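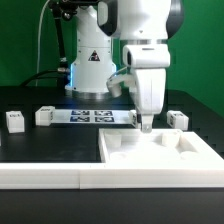

Testing a Pick-and-Place Arm on a Small Chore

Whether a robot arm can take over a chore is usually argued from videos. A video shows one attempt and leaves out the fixture and the resets. The procedure below produces a number that can be compared with a person doing the same work. It was written at Fivaron for bench-scale handling tasks: loading trays, seating parts, sorting small items, putting things back where they belong. The same method applies to kitchen and laundry jobs, with more variation in step 4.

It assumes an arm that already moves safely under program control. Commissioning and guarding are covered in the arm maker's manual and are not repeated.

What you need

One arm with a two-finger gripper
A camera that views the whole work area from a fixed position
A second camera at the wrist
Printed fiducial markers
A tray or fixture, and the parts that go in it
A stopwatch and a log sheet

Step 1. Write the chore down as a person would do it

Use one sentence, with a start state and an end state. "Load the tray" is too loose. "Starting with the parts lying anywhere inside the rails, end with every part upright in its position and the gripper clear of the tray" can be scored by someone who has never seen the machine.

Then list what the person does without thinking. A worker loading a tray will turn a part over, nudge the tray straight, brush off debris and set aside a bad part. Each of these is a separate skill for the arm. Mark the ones you intend to test and the ones a person will still do. The second list is normally longer, and it belongs in the final report.

Step 2. Bound the work area

Put low rails around the area if parts can roll or slide. A part that leaves the table ends the trial, and a person has to fetch it. Rails remove most of those cases, and they also make the chore easier than it would be on an open bench. Record that they were used.

Use a plain backdrop in a color that none of the parts share. Again, record it. A camera system tuned against flat green has not been tested against a shelf full of cartons.

Keep cables out of the arm's sweep. Run the program once at low speed with the tray absent before doing anything else.

Step 3. Place the markers

Markers give the software a known position for each object. Put them on flat faces, with a light margin left around the black square. Loose parts should carry markers on more than one face, so that one is still readable after the part has tipped over. The tray needs at least one on a face the fixed camera can see during the whole cycle.

A marker on the gripper finger is worth adding. It gives the wrist camera a reference that moves with the hand, and a shift in its position between runs indicates that the finger or the camera mount has moved.

Check the wrist view for focus at finger distance. Slight blur is tolerable if the cells of the pattern still separate cleanly into black and white. White fingers in front of white parts are a harder problem. The boundaries show up only as soft shading, and edge detection becomes unreliable. The marker may then be the one strong feature near the fingertip. 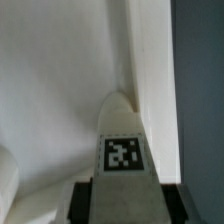

Step 4. Randomize the start

Starting every trial from the same layout measures repeatability, which industrial arms have had for decades. It does not measure whether the chore can be done in a room with people in it.

Generate start positions from a list before the session and set them by hand. Include layouts with a part close to a rail, two parts touching, and one part partly hidden from the fixed camera by the arm. Do not discard a layout after seeing that it is difficult.

Step 5. Run the trials

Run 30 trials per condition. Fewer will not separate a good setup from a lucky afternoon. For each trial, log:

Start layout number
Time from the start command to gripper clear
Result: complete, partial, failed
Any human contact with the arm, tray or parts
Stage at which the failure began

Allow 10 seconds of no progress before calling a stall. A retry started by the program counts as part of the trial. A retry started by a person is a failure, even if it then completes.
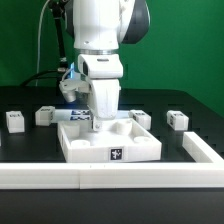

Gripper lowered into the tray, between the rear posts. Marked cubes stand on the back half of the table.

Step 6. Time the resets

Log the time a person spends putting the parts back, clearing jams and restarting the program. Keep it in its own column. On the Romberg bench we logged 1,214 trials across all conditions, and in the early ones reset work took longer than the chore would have taken by hand.

Step 7. Score it

Report the completion rate, the median time and the person-minutes per hour of running. All of these are needed. Our best fixed-layout condition finished at 93 percent. For a shop-floor cell with an operator nearby, that may be acceptable if the failures stop safely and leave the part undamaged. For a job left running overnight it is too low: one jam near the start of the shift idles the cell until morning.

Repeat the scoring with one aid removed at a time. Take off the part markers first, then the rails, then the backdrop. The condition where the rate collapses shows what the system depends on.

Reading the result

Tray work with rigid parts, good lighting and marked surfaces is within reach of current arms, and a shop with long runs of the same part can consider it now. Short runs are doubtful, as setup time for each new part eats the gain.

Household chores remain further off. Plates, towels and packaging carry no markers, the lighting changes through the day, and things are rarely left inside a rail. An arm that does well on this procedure has not been shown to empty a dishwasher.

Log sheet templates are filed with the Sosa and Kamis fixture drawings. Use the August revision; the older sheet has no reset column.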